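Workshop tips picked up at the Unda open day

Unda opened its automation lab at Koltcombe to visitors on 13th September, and I went along for the whole afternoon. Most of the talk was about robots and pipetting machines. The staff kept coming back to how they lay out a bench and store small parts, and I took notes on that, as it works just as well in a garage or a sewing room. The tips are in the order I wrote them down.

1. Work out the layout on a screen or on paper first

Everything at Unda is built in simulation before a single bolt goes in. At home, graph paper does the job. Measure the bench and draw it to scale, then cut out paper shapes for the vise, the drill press and the lamp and push them about until they fit. I did this when I got back and found my grinder had been in the wrong corner for years.

2. Draw the reach as well as the tool

A tool takes up more room in use than it does standing still. Mark how far the drill press handle swings and how far the lid of the toolbox opens. Keep those areas clear on your drawing. The same goes for kitchen cabinets: draw the door open.

3. Put a grid of holes in the bench top

Once you have had a bench with holes you will not want a plain one. Clamps, stops and jigs can go anywhere and come back to the same spot next time. For a home bench, mark the grid with a long straightedge and drill 20 mm holes with a sharp bit. Clamp a scrap board underneath so the wood doesn't split on the way out. Sand the rim of each hole lightly. Vacuum the holes out now and then, as sawdust packs into them and the pegs stop seating.

4. Color the caps, leave the jars alone

Buy one kind of jar and mark what is in it by the color of the lid. My screws are now yellow, washers blue, wall anchors green. A dab of enamel paint is enough if you can't get colored lids. Write the key on a card and tape it inside the cabinet door. Two people in the house will remember the colors differently.

5. Give each small part a fixed place

The Sellow trays they sell for this are good but not cheap. A block of scrap pine with 16 holes drilled in it holds router bits, paint pens or spice tubes. Drill the holes 2 mm wider than the part. Any tighter and the part sticks in damp weather.

6. Keep the tips up until you need them

Park sharp or fine points well above the work when you are not using them. Raise the drill bit all the way before you change the piece. Hang awls and scribers on the wall, points down, above the height of anything you slide across the bench. 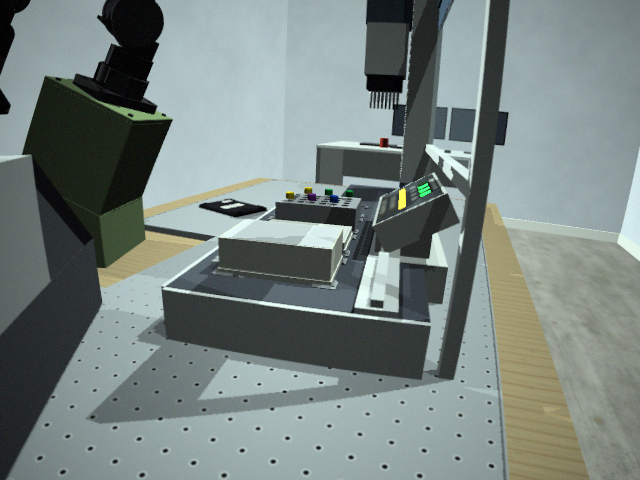

7. Check for shadows before you fix the lamp

Hold the lamp where you plan to mount it and put your hands on the work as if you were using it. A post or shelf bracket can throw a dark patch right where you need to see. A second small lamp on the other side usually fixes it.

8. Run it empty

Before cutting good material, go through the whole job with the power off. The Šimek handbook they had out on the table says to do a dry run every time the setup changes, and I have started doing this with the table saw. It takes a minute.

9. Buy the refills in one go

Labels, gloves and wipes are much cheaper by the box. I split a box of 1000 gloves with a neighbor and it should last us both past April. Store them away from the heater or they go brittle.

The next open day has not been announced yet. Wear closed shoes if you go, they will not let you into the lab in sandals.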